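Post-fault inspection, shelf picking cell, Reltmont demo store
Inspector: Oluwatosin Fashola
Second person at the cell: Musa Uzor
Reason for inspection: cable snag and protective stop during a pick on the upper shelf, reported in October
Cell status at end of inspection: **restricted, reduced speed only**

## What was reported

The arm was on a routine restock run under the Tuseo job scheduler when it went into protective stop at the upper shelf. The log entry reads "force limit, wrist" at 10:42. Musa was at the pendant. He found the gripper cable caught on the lip of the shelf beam and pulled tight across the wrist. He pressed the emergency stop, freed the cable by hand and left the cell locked out until I arrived.

No injury. One carton crushed and thrown out.

## 1. Lockout and access

- [x] Emergency stop button latches and drops arm power
- [x] Pendant enable switch releases at both positions
- [x] Lockout tag filled in and signed
- [ ] Floor marking for the reach zone is complete

Comment: The marking stops short of the right bay. A person stocking that bay can stand inside the reach of the arm without crossing a line. Reported once before, under the spring inspection, and still open.

## 2. Cable and dress

- [x] No cuts or flat spots in the jacket
- [x] Connector at tool end fully seated
- [ ] Slack is held by clips along the arm
- [ ] Cable stays clear of the shelving in all taught positions

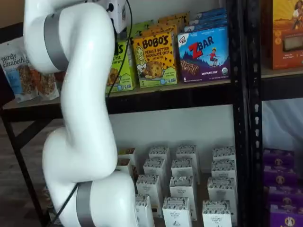

Comment: I ran the pick program at 15 percent speed with Musa on the enable switch. In the low, folded poses the slack has nowhere to go except outward. The original dress plan calls for a clip on each long segment. I could not find a record of the clips being removed, and Musa has not seen any on this arm since he took over the cell.

Electrical check of the cable was good on all conductors, including while I flexed it by hand at the connector. The cable can stay in service. The routing has to change.

## 3. Gripper

- [x] Mounting screws at torque
- [x] Fingers open and close fully without load
- [x] Finger pads not torn
- [x] Grip force within limits, three tests
- [ ] Finger clearance over neighboring product is enough

Comment: Clearance is tight when the fingers come down between two packages of different heights. The pouches give a little when touched and the boxes do not. The taught approach height was set when the shelf held one product height only. Ratanaporn sent a new height table with the last product change, but it was never loaded.

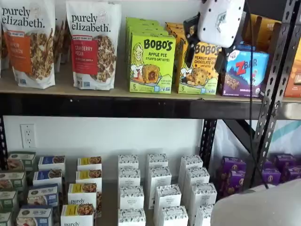

*Item 3: gripper over the upper shelf, cable running down in front of the shelving.*

## 4. Shelving

- [x] Uprights plumb
- [x] Shelf boards seated, no rocking
- [x] Beam clips locked
- [ ] Beam edges free of snag points

Comment: There is a raised burr on the front beam where I found scuffed paint, and I think the cable caught there. I filed it down and ran a cotton rag over it until it stopped pulling threads. The rest of the beam should get edge trim. Musa has a roll in the store room and will fit it before the next run.

Lower shelf was checked by hand for cartons pushed out of line during the stop. I left the stock where it was.

## 5. Arm motion and stop function

- [x] All joints move without noise
- [x] Brakes hold with power off
- [x] Force limit trips when blocked by hand at the tool
- [ ] Stop distance at full speed measured
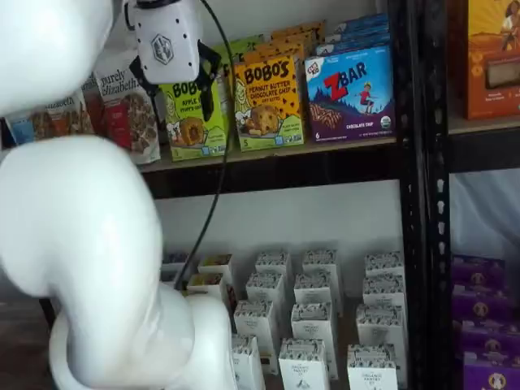
Comment: The force limit did what it should. My concern is how late it tripped. The cable was already tight when the wrist began to turn, and the arm kept going for 875 milliseconds by the log before the limit was reached. A snag on something softer than a steel beam would take longer. I asked Zultley for the recommended wrist setting with this gripper and am waiting on a reply.

Full speed stop distance was not measured. I will not run this arm at full speed until the clips are on.

## 6. Table and floor area

- [ ] Table cleared of product before restart
- [x] Table frame steady
- [ ] Ledge clear
- [x] No fluid or loose hardware on the floor
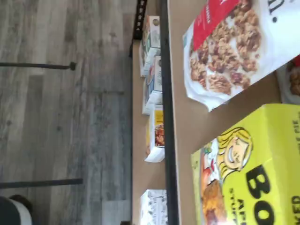
*Item 6: product on the table and along the ledge.*

Comment: Both unchecked items are housekeeping but they matter for the restart. The homing move passes low over the table. Clear the table and the ledge first, then home.

## Actions

| No. | Action | Who | Due |
|---|---|---|---|
| 1 | Fit cable clips per dress plan | Uzor | Before any run |
| 2 | Edge trim on front beams | Uzor | Before any run |
| 3 | Load new height table | Fashola | Before any run |
| 4 | Extend floor marking past right bay | Reltmont | Within 48 hours |
| 5 | Wrist force setting, answer from Zultley | Fashola | Open |
| 6 | Measure stop distance at full speed | Fashola | After 1 and 5 |

Reduced speed runs are allowed after actions 1 to 3, with a person on the enable switch the whole time. Unattended runs stay off until action 6 is signed.

Signed: O. Fashola
Read and agreed: M. Uzor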